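Tarnilik, Season One: Progress Report to the Lumenta Fund

Prepared by Nabila Morsy, series producer, November 9, 2021
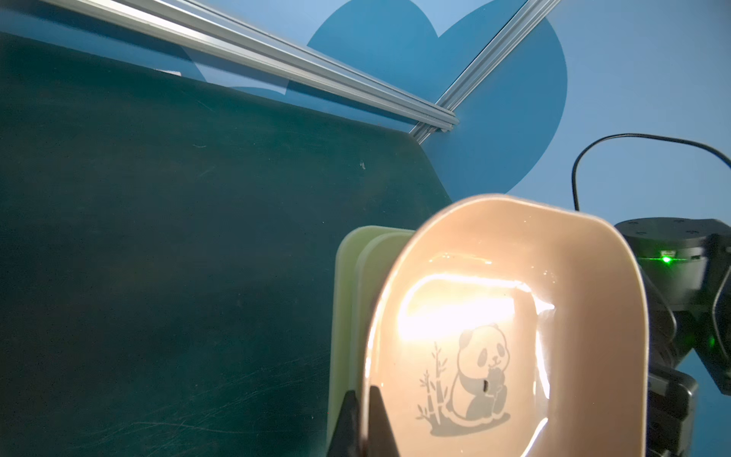 Where we are

Seven of the eight scripts are locked, and the eighth is close! Mounir Tawfik turned in the finale last week, and the whole writers' room read it aloud in one sitting. The ending we pitched to you in May is still there (the captain takes off the mask in front of her brother), but it now happens ten minutes earlier, so we get to see what it costs her. Episode six is the one still open. Its middle act leans too hard on the train chase, and Mounir is moving the courtroom material up to give it some weight.

Casting

Doaa Ait Ali has signed as Captain Dravska, and I can't say enough about how good she is. We saw 57 people for the part over five weeks. Her second reading, the quiet scene with the radio, settled it for everyone in the room. She started stunt training on Monday's schedule block and is already asking for harder falls than our coordinator wants to give her.

Essam Bouzid will play her brother, Ilan. He and Doaa read together twice and they bicker beautifully, which helps a lot with episodes two and three. The Mayor is still uncast. We have an offer out and a second choice we'd be happy with.

Design and effects

The costume is on its third version. The first was too stiff at the shoulders and the second looked great standing still and terrible running. Version three keeps the high collar from the comic, with a shorter cape that clips off for wire work. Fans of the books will spot the stitching on the left glove right away.

Sivaprasad D'Souza and his effects team have delivered the flight test. It's rough in the turns, but the takeoff is lovely, with dust lifting off the street a beat before she does. He would like another two weeks on the landing, and I've said yes. The time comes out of the effects reserve and does not touch the shoot dates.

Locations

Nusosdale has been a wonderful host. The old tram depot is ours for interiors, and the city has agreed to close Harbor Street for three nights. We still need a rooftop. The one we liked best can't take the weight of the crane, so we're looking at two others near the river.

Readers and early audience

The publisher reprinted the first Tarnilik collection with our announcement on the back cover, and all 2,000 copies have gone out to stores. Letters are coming in, mostly about whether the owl will be in the show. (Yes. The owl is in the show.)

Money

We are on budget overall. Costume has run over and travel has run under, and the two come close to canceling out. The full ledger is attached separately.

Next steps

Finish episode six and send you the complete set of scripts.
Close the deal for the Mayor.
Choose the rooftop and book the crane.
Show you the finished flight test, landing included.

One request: we'd like to move the second payment forward by a month so we can hold the tram depot through the end of the shoot. Let me know if you need anything further from us before you decide.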